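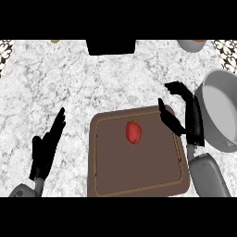 *Fig. 1. Ready pose in the kitchen sim: both hands up, pepper on the board, pot to the right.*

## Session 3: Setting up the two-handed cell

Okay, so before anybody writes a line of grasp code, we're going to learn to set this cell up properly. I skipped most of it my first September teaching the course and spent a whole afternoon blaming a perfectly good planner (sorry again, Ha-rang!).

Everything today happens in the Tuso simulator. The real arms at Altham get the same routine next week, so build the habit now while a mistake costs you a restart.

**Loading the cell**

1. Open the counter world and let the physics settle for 5 seconds. Don't touch anything while it does.
2. Home the arms one at a time, left first. Then send both to the ready pose.
3. Compare your view with Fig. 1. Neither hand should be touching anything, and the right one sits between the board and the pot.
4. Save the joint readings under your own initials. Please, not "test2".

**Watch that right side**

Look how close the right wrist section is to the pot wall from this viewpoint! You can't judge the real gap from one camera, so pull up the side view and read the clearance off the collision display. If the pot's collision shape is missing, the planner will cheerfully send the arm straight through it. Woo-jin Baek wrote the checker script for exactly this, and it lives in the Drisudis folder.

The right thumb also covers the board's upper right corner in this view. If you're using the board corners to line up the camera, move the right arm out of the way first, grab your corners, then bring it back.

**Fingers**

Run open and close 3 times on each hand with the arms parked, well away from the pepper. Watch the thumb especially (it's the joint most likely to be mapped backward after somebody edits the config). If it goes the wrong way, fix the sign in the hand file and reload the world.

**For next time**

Bring your saved readings and one clean run log. Mine stopped at 2,581 steps; anything over 2,000 is fine. Stuck on loading? Ask Ah-rin Kwon in lab hours, she has the working config.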